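3.2 Collecting the folding demonstrations

I should say straight away that our club had never done anything with cloth before. The year before, we had the arm stacking blocks, and blocks are lovely – they stay where you put them. Cloth doesn't, and I spent most of May finding that out with Ruairi McIver and Tsion Gebru (who were far more patient than I was).

We settled on small dark pieces for the folding task and did the work in ordinary rooms, on whatever surface was there. Eilidh Lindsay wrote the instruction sheet, which we called Mulstead after her street, and it fitted on one side of paper. Each of us recorded 25 folds before swapping over, and we ended up with 151 we were happy to train on. Figure 3 has the yellow fingers up against a piece of black fabric, with a flowered blue cloth under it.

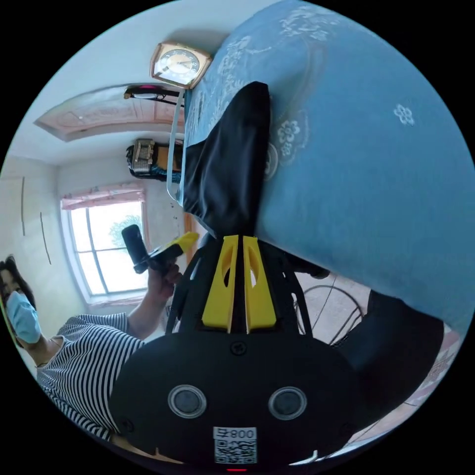 Figure 3. Gripper fingers at the black fabric during the folding task.

How did we decide which folds to keep?
Two of us watched every recording separately, and a fold stayed in if we both thought the edges had met. Where we disagreed, Ju-won Heo had the casting vote.

I'd change a few things if we did it again! The swaps were too long, for a start, and by the end of a turn my folds were getting sloppy – you can see it in the scores in Section 4. Torquil Matheson wanted turns of 8 folds from the beginning and I argued against it, so that one is on me. We also left the thicker fabrics out completely, and the trained model has never met a towel.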